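Nunberg 노동환경연구소 논단
6월 | 글: 작업환경연구부

인쇄하기 | 이메일로 보내기

공구 반납대의 자동화와 현장의 판단권

Ronley가 Dundus 정비 사업장의 공구실에 로봇 팔을 도입하기로 한 결정은 규모만 놓고 보면 큰 사건이라 하기 어렵다. 공구실과 반납대에서 일하는 인원은 교대조를 모두 합하여 21명이고, 도입 대상 업무는 반납된 공구를 분류하여 보관장에 넣고 요청받은 공구를 꺼내 작업대에 올려놓는 일에 한정된다. 그럼에도 본 연구소가 이 사안을 논단의 주제로 삼은 것은, 소규모 사업장의 부분 자동화가 현재 가장 흔한 형태의 자동화이면서도 노사 협의와 제도의 시야에서 가장 자주 벗어나 있기 때문이다.

대규모 설비 전환에는 통상 고용 영향 평가가 뒤따른다. 인원의 증감이 뚜렷하고, 공정의 변경 범위가 도면에 표시되며, 협의의 상대방도 분명하다. 공구실의 로봇 팔 한 대에는 이러한 절차가 적용되지 않는다. 장비 구매 품의서 한 건으로 처리되고, 현장에는 설치 일정과 안전 구획 안내가 전달된다. 담당자들은 자신의 업무 가운데 무엇이 장비로 넘어가고 무엇이 남는지를 설치 이후에 경험을 통하여 알게 된다. Dundus 사업장에서도 초기의 진행은 이와 크게 다르지 않았다.

다만 이 사업장에는 주목할 만한 점이 하나 있었다. Ronley는 장비를 들여오기에 앞서 Te Moana라는 사내 사업을 통하여 모의 환경에서 작업 동작을 먼저 구성하였고, 그 과정의 일부를 공구실 담당자에게 공개하였다. 담당자들은 화면 속의 로봇 팔이 탁자 위의 물건과 작은 수납장을 다루는 과정을 보고 의견을 낼 수 있었다. 공개의 폭과 방식에 대하여는 아래에서 비판적으로 검토하겠으나, 공개 자체는 긍정적으로 평가하여야 한다.

공구실 업무는 외부에서 볼 때 단순 반복 작업으로 분류되기 쉽다. 직무기술서에도 '수령, 확인, 보관, 불출'이라는 네 단어가 적혀 있을 뿐이다. 실제 업무를 관찰하면 사정이 다르다. 담당자는 반납되는 줄자의 걸림쇠가 휘었는지를 손끝으로 확인하고, 손잡이에 기름이 묻은 공구는 따로 빼 두며, 같은 공구를 하루에 여러 차례 빌려 가는 작업조가 있으면 해당 작업조의 공정에 문제가 생겼음을 짐작한다. 보관장의 문이 뻑뻑해지면 경첩을 손보고, 자주 찾는 물건은 아래 칸으로 옮긴다. 이러한 판단은 대부분 기록되지 않고, 기록되지 않은 판단은 자동화의 설계 단계에서 고려되지 않는다.

본 연구소가 면담한 담당자들은 로봇 팔이 물건을 옮기는 것 자체에 대하여는 대체로 반감을 보이지 않았다. 무거운 공구를 반복하여 들어 올리는 일은 어깨와 손목에 부담을 주며, 장비가 이를 맡는다면 환영한다는 응답이 많았다. 우려는 다른 곳에 집중되어 있었다. 장비가 멈추었을 때 누가 다시 움직이게 할 수 있는지, 장비가 물건을 잘못 놓았을 때 그 책임이 누구의 평가에 반영되는지, 장비의 속도에 맞추어 사람의 속도가 정해지는 것은 아닌지에 관한 질문이 거듭 제기되었다. 모두 권한의 배분에 관한 질문이다.

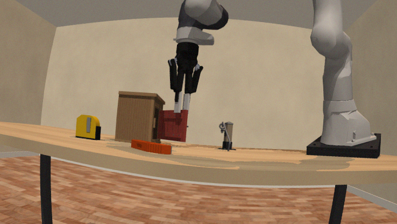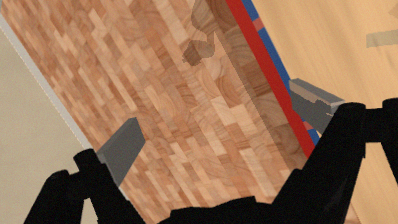 작업을 어떤 단위로 나눌 것인가는 기술 부서만의 결정 사항으로 취급되어 왔다. 그러나 작업의 단위가 정해지는 순간 사람의 몫도 함께 정해지므로, 이는 노동조건에 관한 결정이기도 하다. 모의 화면에서 검은 집게가 수납장의 열린 붉은 문 바로 위에 내려와 있는 첫 번째 장면을 예로 들 수 있다. 설계자의 언어로 이 장면은 문을 다루는 동작 하나로 정리될 수 있겠으나, 공구실 담당자의 눈에는 여러 개의 물음이 함께 들어온다. 문이 저만큼 열려 있는 동안 옆 사람의 팔은 어디에 있어야 하는가, 탁자 위에 나와 있는 노란 줄자는 누가 언제 정리하는가, 문을 열어 둔 채 장비가 멈추면 그 상태를 누가 정상으로 되돌리는가. 두 손끝을 벌린 채 아무것도 쥐지 않은 두 번째 장면의 집게 역시 마찬가지이다. 비어 있는 집게를 보고 다가가도 되는지를 판단하는 기준은 화면에 나타나지 않으며, 현장의 규칙으로 따로 정하여야 한다.

모의 환경은 이러한 물음을 미리 꺼낼 수 있게 한다는 점에서 유용하다. 실물 장비가 설치된 뒤에는 배치를 바꾸는 데 비용이 들고, 비용이 드는 변경을 요구하는 담당자는 부담을 느낀다. 화면 위의 수납장을 옮겨 달라는 요청에는 그러한 부담이 적다. Dundus 사업장에서 공개 과정에 접수된 의견은 19건이었고, 그중 9건이 동작이나 배치에 반영되었다. 반영된 의견에는 문이 열리는 방향을 통로의 반대쪽으로 바꾸자는 것과, 사람이 물건을 내려놓는 자리와 장비가 내려놓는 자리를 구분하자는 것이 포함되었다. 어느 것도 전문적인 공학 지식을 요하지 않으며, 매일 그 자리에 서는 사람이라면 쉽게 떠올릴 수 있는 내용이다.

한편 모의 환경의 한계도 분명히 적어 두어야 한다. 화면 속의 탁자에는 필요한 물건만 놓여 있고 벽은 비어 있다. 실제 반납대에는 교대 직전에 공구가 쌓이고, 전표가 물건 사이에 끼어 있으며, 누군가 급히 내려놓은 장갑이 있다. 정돈된 조건에서 확인한 동작을 근거로 현장의 적정 인원이나 처리 속도를 산정하여서는 안 된다. 본 연구소가 검토한 도입 계획서 초안에는 모의 환경의 소요 시간을 그대로 시간당 처리량으로 환산한 표가 들어 있었다. 해당 표는 이후 삭제되었으나, 초안에 그러한 표가 들어갈 수 있었다는 사실은 이 자료가 어떻게 쓰일 수 있는지를 보여 준다.

의견 수렴의 방식에도 보완이 필요하다. 공개는 주간조의 근무시간 중에 이루어졌고, 야간조에는 녹화된 화면과 의견서 양식이 배포되었다. 접수된 의견의 대부분은 주간조에서 나왔다. 야간의 공구실은 주간보다 적은 인원으로 운영되며, 장비가 멈추었을 때 도움을 청할 기술 인력이 사업장에 없는 시간도 있다. 가장 큰 영향을 받을 수 있는 시간대의 의견이 가장 적게 들어온 셈이다. 근무시간 외에 자료를 보고 의견을 쓰도록 하는 방식을 참여로 인정할 수 있는지에 대하여도 의문이 있다. 의견을 내는 일은 업무이며 그에 맞는 시간과 임금이 주어져야 한다.

반영되지 않은 의견의 처리 또한 중요하다. 의견을 낸 담당자 다수는 자신의 의견이 어떻게 되었는지 회신을 받지 못하였다. 채택할 수 없는 의견이 있다는 점은 누구나 이해한다. 다만 회신이 없는 의견 수렴은 두 번째부터 참여가 급격히 줄어든다는 것이 본 연구소가 여러 사업장에서 관찰해 온 바이다. 이유를 적은 짧은 문서 하나면 충분한 일이 생략되었다는 점은 아쉽다.

직무의 변화에 관하여 살펴보면, Ronley는 인원 감축 계획이 없다고 밝혔으며 현재까지 이에 반하는 조치는 확인되지 않았다. 그러나 고용의 유지가 곧 직무의 유지를 뜻하지는 않는다. 로봇 팔이 분류와 보관을 맡게 되면 담당자에게는 예외의 처리가 남는다. 집히지 않는 물건, 분류되지 않는 물건, 닫히지 않는 문이 사람의 몫이 된다. 예외 처리는 숙련을 요하는 일이고, 숙련은 일상적인 작업을 되풀이하면서 쌓인다. 일상적인 작업을 장비에 모두 넘긴 사업장에서 몇 해 뒤 예외를 처리할 사람을 어떻게 길러 낼 것인지에 대하여 계획서는 언급하지 않고 있다. 일정 비율의 작업을 사람의 손에 남겨 두는 방안을 진지하게 검토할 필요가 있다. 이는 단기적으로 처리량을 낮출 수 있으며, 경영진은 그 비용을 훈련비로 이해하여야 할 것이다.

업무의 밀도도 달라진다. 종래의 공구실 업무에는 손은 움직이되 주의를 조금 내려놓을 수 있는 시간이 있었다. 같은 자리에 같은 공구를 넣는 동안 담당자는 숨을 고르고 동료와 말을 주고받았다. 예외만을 연달아 처리하는 업무에는 이러한 시간이 없다. 종전과 같은 휴게시간을 적용하면서 주의의 부담만 늘리는 것은 근로조건의 변경에 해당한다고 보아야 하며, 그에 상응하는 협의를 거쳐야 한다.

정지 권한의 문제는 별도로 다룰 만하다. Dundus 사업장의 운영 규칙 초안은 비상정지는 누구나 할 수 있도록 하면서도, 재가동은 교육을 이수한 담당자에게 한정하고 정지 사유를 반드시 기록하도록 하였다. 재가동 자격을 제한하는 것은 타당하다. 문제는 기록이 쓰이는 방향이다. 정지 기록이 개인별로 집계되어 평가 자료가 된다면 담당자는 위험을 느끼고도 단추를 누르는 데 주저하게 된다. 기록은 장비와 배치의 개선에만 사용한다는 점을 규칙의 본문에 명시하여야 한다. 구두 약속은 관리자가 바뀌면 효력을 잃는다.

교육에 대하여도 같은 원칙이 적용된다. 현행 계획은 교육 대상을 조별 책임자로 좁혀 두었는데, 책임자가 자리를 비운 시간에도 장비는 작동한다. 공구실에서 근무하는 전원이 장비의 상태를 읽고, 안전하게 접근할 수 있는 조건을 판단하고, 멈춘 장비를 인계할 수 있어야 한다. 모의 화면은 이 교육에도 활용할 수 있다. 열린 문, 벌어진 집게, 탁자 위에 놓인 물건을 함께 보면서 어느 시점에 손을 넣어도 되는지를 두고 토론하는 편이 안전수칙을 낭독하는 것보다 유익하다고 판단된다.

이상의 검토를 바탕으로 본 연구소는 다음의 조치를 권고한다. 첫째, 장비 구매의 규모와 관계없이 직무의 내용이 바뀌는 경우에는 사전 협의를 의무로 할 것. 둘째, 모의 환경을 통한 공개와 의견 수렴은 모든 교대조의 유급 근무시간 중에 실시하고, 접수된 의견에는 서면으로 회신할 것. 셋째, 모의 환경에서 얻은 수치를 인원과 속도 산정의 근거로 사용하지 않을 것. 넷째, 정지 기록의 용도를 제한하고 이를 규칙에 명문화할 것. 다섯째, 가동 후 6개월이 되는 시점에 노사가 함께 직무와 휴게시간을 재검토할 것.

마지막 항목에 대하여 Ronley 측은 검토 시점을 앞당기는 것에 난색을 보였으나 시행 자체에는 동의하였다. 재검토에 필요한 자료의 범위, 특히 장비의 가동 기록을 담당자 대표가 직접 열람할 수 있는지에 관하여는 아직 합의에 이르지 못하였다. 기록을 보지 못한 채 참석하는 재검토 회의에서 담당자 측이 할 수 있는 말은 많지 않다. 열람권에 관한 조항은 장비가 가동되기 전에 확정되어야 하며, 본 연구소는 협의의 경과를 계속 살펴 후속 논단에서 다룰 예정이다.

문의: Nunberg 노동환경연구소 작업환경연구부 | © Nunberg 노동환경연구소. 무단 전재 및 재배포 금지 | 맨 위로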